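Aminu Balogun
07/04/2023

Thread on house rules for robots working at desks in shared offices. We run these at Igwe on simulated rooms first, then on site. Posting them as they stand after the last revision.

1/ Speed. Arm speed over a desk surface is capped at 217 mm/s whenever a chair is within reach of the arm. It does not matter if the chair is occupied. The controller treats a chair as a person.

2/ Force. Contact force on anything with a cable attached: 7 N maximum. Keyboards and monitors get pushed by accident more than any other items in our logs, and a pushed monitor drags its arm and its cables with it.

3/ Edges. An object that overhangs a desk edge is flagged before any other task starts. The robot may report it. It may not correct it unless the task sheet lists that object by name.

4/ Drawers. Handles are pulled along the drawer axis only. If a drawer has not moved after 47 mm of commanded travel, release and log. No second try in the same run.

5/ Powered equipment. A lit indicator means the unit is live. Keep out zone on all sides, no grasp, no placing items on top. Oluwatosin Bako wrote this one and it has not been edited since December.

6/ Sim before site. Every layout change gets a new simulated run. Sloped ceilings are modeled as solid geometry, and so are shelves with nothing on them. Old layouts are archived and may not be reused for sign-off.

7/ Sign-off needs two names. One wrote the test, one did not. For the current set that is Gladys Kimaro and Uchenna Akpan. 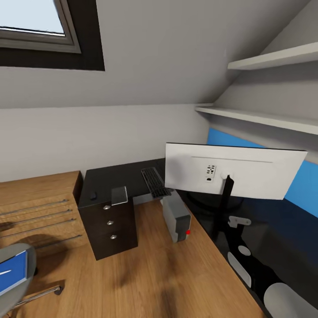 8/ What happens when two rules give different limits for the same motion?

The lower limit applies, and the conflict is logged with both rule numbers. The operator does not choose between them during a run.

9/ Stops. Any stop is a full stop. Restart is manual, from the panel, after a look at the work area. Remote restart is turned off in the config and stays off.

10/ Logs are kept for 68 days, then reduced to stop events and rule conflicts. Send corrections to Aleksandra Walczak. Please quote the rule number.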